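When the Packing Line Learned to Pick

Bernadette Tanguy has worked at the Gilbert packing plant in Tumside long enough to have trained half the people on her shift. These days she also spends part of her week training a machine. We met in the break room after her shift ended at two.

The plant puts together mixed snack boxes for offices and schools. Until last year every bag went into its box by hand. Now two of the lines have robot arms at the first station, and 56 people work on the floor, the same number as before.

"I expected to be sent home," Tanguy said. "We all did. There was a meeting in July, and I went in with my mind made up."

What changed was the kind of work. The arms take the boxes of hard items, the ones that hold their shape. Bags are still mostly done by people. A bag folds, slides and catches the light, and an arm that does well with a carton will miss a bag or drop it halfway.

"It goes for the middle, where the air is," she said. "You or I would take the corner. I never thought about that until I had to show somebody."

The showing is done at a side table, with grippers held in the hand. A worker picks up items one after another and the recordings go to Cirkstead, the firm that supplies the arms. Each session lasts 30 minutes, and a person does no more than two in a shift. Tanguy asked for that limit herself.

"Your wrist gets tired. You're squeezing and turning at the same time, and you can't feel the bag the way you do with fingers." 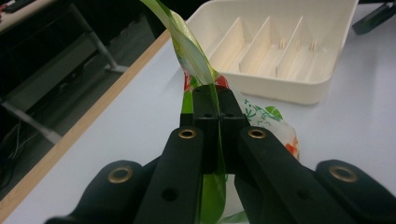

She has her own way of doing it now. She slows down before she closes the grip, and if she gets a bad hold she lets go and starts over. The younger workers are faster, she said, but they get more to throw out at the end.

Blandine Lefèvre, the shift lead, keeps the log. When we spoke it stood at 3007 picks, and she wants another 200 with the soft bags before the next update to the arms. She was direct about what has gone wrong. In the first month line two stopped so often that people were moved over to clear it, and the other lines fell behind.

"They told us it would save time right away," Lefèvre said. "It didn't. It's better now, but we still keep one person near each arm."

Pay is another matter. The recording sessions are paid at the normal rate, and Tanguy thinks they should be paid as training. She has raised it twice and is waiting for an answer.

I asked if she would go back to the old setup.

"For my back, no. I don't miss the first station," she said. "But I'd like to know what they want us doing in two years, and I can't get anyone to tell me."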